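Search this site Search Go

Toy block evenings return to Mimercombe in April

The toy workshop in Mimercombe will open its doors again in April, after a winter in which the tables were used mostly for repairs. Families can try the colored blocks from Jidstead, the small company of Suryani Sinaga, before the new set goes on sale.

The set is for young children who are learning colors and simple shapes. The first production is 500 sets. Each one goes out in a cotton bag, and a printed card with building ideas is included. Sinaga said that parents had asked for blocks which are easy to hold and which do not need a big space for playing. A wooden board on a table is enough, she said.

The evenings will be held 3 times during the month, and there is place for 29 children at each. Entrance is free, but names must be given at the workshop desk before. Children under four should come with an adult who stays for the full time.

Old blocks in good condition can also be brought. They will be cleaned and given to the playgroup next door.

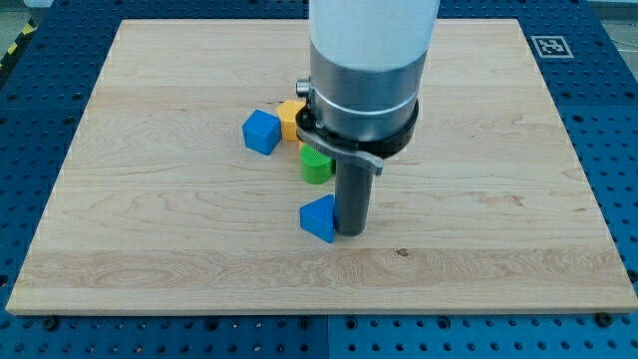
Nadhirah Tarigan wrote to us that she would like a second evening for older children, as her son is nine and still builds every day after school.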